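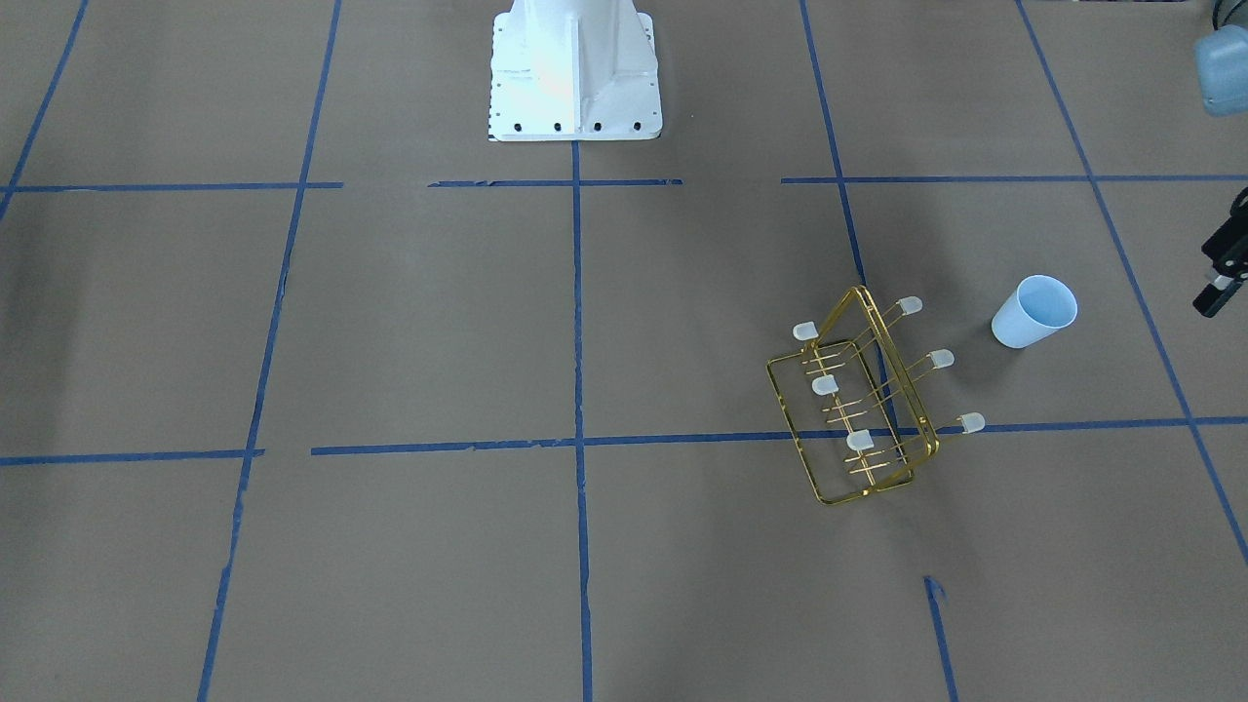 Gold wire rack and blue plastic cup on brown paper, painter's tape for the grid.

Wire Racks, Cups and a Taped-Up Floor: Quick Tips

Posted September 25, 2023

Quick one today, lots to get through. Had a pile of questions after the drawer post so I'm lumping together everything on small wire racks, plastic cups and the paper-and-tape trick for sorting. Skip to what you need.

THE PAPER AND TAPE FLOOR

Best thing I ever started doing. Brown paper down, blue painter's tape in strips across it, now you have boxes. One box per pile. Kitchen stuff here, bathroom stuff there, "no idea" in the corner.

- Sweep first. Grit under paper tears it the minute you kneel.
- Roll the paper out curl side down. Leave it ten minutes with something heavy on the ends.
- Overlap the sheets by a hand's width and tape the seam before you do any of the grid lines.
- Painter's tape only. Not packing tape, not duct tape. Duct tape left a gray line on my hall floor that took all of June to get off.
- Long lines first, then the cross lines. Eyeball it. Doesn't have to be square.
- Boxes big enough for your biggest item lying on its side. Mine are always too small the first time.
- Write on the tape with a marker if more than one person is sorting. Otherwise don't bother.

Pull the tape slow and low, back over itself. Don't yank straight up. If it's been down over a week warm it with a hair dryer first.

Paper can be used again if it isn't greasy. I fold mine in quarters and it lives behind the water heater shelf... ok not BEHIND the heater, the shelf beside it. Don't put paper near a heater.

WIRE RACKS

The thin brass-colored kind with the rods. Pretty, light, tip over if you look at them wrong. Some things that help:

Load from the bottom. Always. Heavy thing low, then go up. Half the tipping is one mug hung up top and nothing under it.

Take it off the counter to load it if your counter is slick. Or put a scrap of shelf liner underneath, cut a bit smaller than the rack so it doesn't show.

Wobble test: press each corner with one finger. If it rocks, lay it down on something soft and bend the low corner a tiny bit at a time. Tiny. Thin rods go too far real quick and then you're bending it back and the finish cracks.

Little plastic caps on rod ends. Keep them on! A bare rod end scratches glass and catches dish towels. They do come loose. Drop of clear glue inside the cap, push it on, leave it overnight. If the cap has gone hard or yellow, replace it. Nullent does a bag of 40 clear ones in mixed sizes, and that bag will outlive the rack. Measure the rod before you order, I didn't.

Caps get grimy on the inside too. Pull them, soak in warm soapy water, shake dry, and let them sit out till there's no water left in them. Water inside the cap is how the rod end starts to rust and you won't see it untill it drips orange on something.

CLEANING BRASS-TONE FINISH

It's mostly a coating. Not solid brass. So no brass polish, no vinegar soak, no steel wool, no green side of the sponge.

Warm water, drop of dish soap, soft cloth. Run the cloth along each rod the long way. For the corners where rods join, an old toothbrush. Rinse. Dry right away, dont let it air dry, the corners hold water.

Greasy film from living near the stove? Baking soda paste on a fingertip, light, rinse. Try a spot at the back first.

No dishwasher. I know. I tried it with my first rack, it came out blotchy.

PLASTIC CUPS

The see-through pastel kind that everybody has a stack of. Good for more than drinks. I use them for screws, rubber bands, loose caps while a rack is being washed, q-tips, the bread ties.

Stuck together? Cold water in the inside one, outside one stood in warm water. Wait a minute, twist. Don't pull straight.

Cloudy: soak in half white vinegar half water, 40 minutes, wash as normal. If it's still cloudy after that it's scratches and you're stuck with it. Demote it to the garage.

Smell of old juice: baking soda and warm water overnight.

Draining them: upside down with one edge propped up so air gets under. Flat on a towel they just fog up and stay wet. If your rack has upright rods, one cup to a rod, don't let them touch.

HOW MANY TO KEEP

Two per person plus two. That's it. We had 70 once, counting the camping box. Seventy!! Put the whole lot out on the paper, one color to a box, and kept the ones with no cracks and no chewed rims. Rest went to the Garnetau swap shelf and were gone by the next morning.

STORING A RACK YOU'RE NOT USING

- Flat, not standing.
- Wrap the rods in an old pillowcase. Newspaper rubs off on the finish.
- Nothing on top of it. Nothing.
- Any caps that fell off go in a cup or a sandwich bag, bag tied to the frame with string.

SHOPPING LIST FOR ALL OF THE ABOVE

Brown paper roll, up to 100 feet, the wide one is worth it
Blue painter's tape, two rolls
Clear glue
Spare rod caps
Shelf liner scrap
Old toothbrush
Baking soda, white vinegar, dish soap

I get the paper from Nogueira in the moving supplies aisle, cheaper there than with the craft stuff and it's the same paper.

Next up is lids. Send me your lid problems.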